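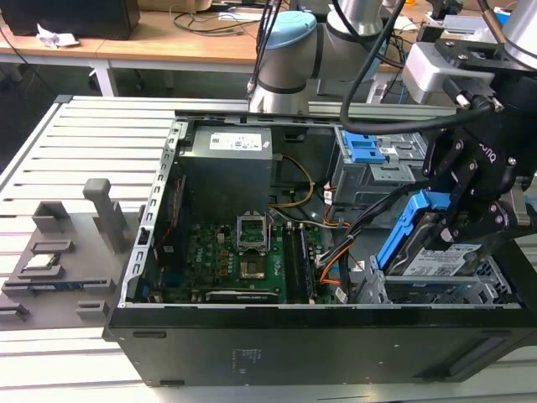 Slide 1. Drive in its blue caddy, held above the lower bay.

Good afternoon. I look after the desktop cell at Gorko, and I have 20 slides on how we keep it set up. I'll skip the software. Most of my day goes to fixtures, fingertips and cables, so that's the talk.

The cell has one arm, one two-finger gripper and a slotted aluminum table. The computer case lies on its side with the open side up. The gray printed fixture at the left holds small parts. We print those ourselves and we reprint them when the pockets wear.

Slide 2. Locating the case.
The case sits against two stops bolted into the table slots. Push it to the back stop first, then to the left stop. If you do it the other way the case twists a little and the drive catches on the lip of the bay. After any crash, check the stops with a square before you check anything on the arm. We lost most of a shift in February re-teaching points that were fine. A bolt had backed out.

Slide 3. Drive bay.
(Go back to slide 1 if people ask.)
The approach point is straight above the bay. The program stops there and waits for the force reading to settle. Then it goes down slowly. We grip the drive with the caddy already on. If the caddy rails are bowed, throw the caddy out. Bending them back never lasts.

We zero the force sensor before every pick. It used to be once per shift, and the reading drifted as the wrist warmed up.

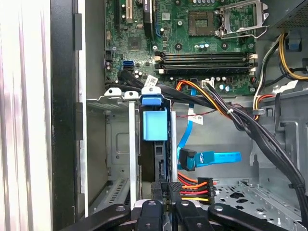

Slide 4. Cables.
Cables take more attention than the rest of the job put together. A drive goes where you put it. A power connector has a stiff bundle of wires behind it and the wires pull back. What works for us is to grip the connector body square, close to the middle, and keep the fingertips off the wires. If the grip is crooked, let go and pick again. Don't try to correct it on the way to the socket.

Dress the loose cables before the run starts. Anything that crosses the path of the fingers gets moved by hand.

Slide 5. Fingertips.
The textured faces fill up with dust and a bit of black plastic. Wipe them with a dry brush every 200 cycles. The set we run now has 1286 cycles on it and still holds. The set before that was pulled at 2323, which was too late. It had started dropping connectors well before then.

While you have the brush out, check the screws on the finger linkage. Mark them with paint pen so you can see if one has turned.

Slide 6. Wrist camera.
Clean the lens, then run the Hivico check. It takes 4 minutes. If it fails twice, look at the camera bracket before you recalibrate.

Slide 7. Spares.
Fingertips and bracket screws come from Skotico. Stops are cut by Pascu from our drawing. Keep a spare gripper cable on the shelf, and leave slack in the loop when you fit it or the wrist will tug on the plug.

Leave time here for questions. The stop drawing and the check sheet are in the handout.

We use cookies to improve your experience on this site. Accept | Manage settings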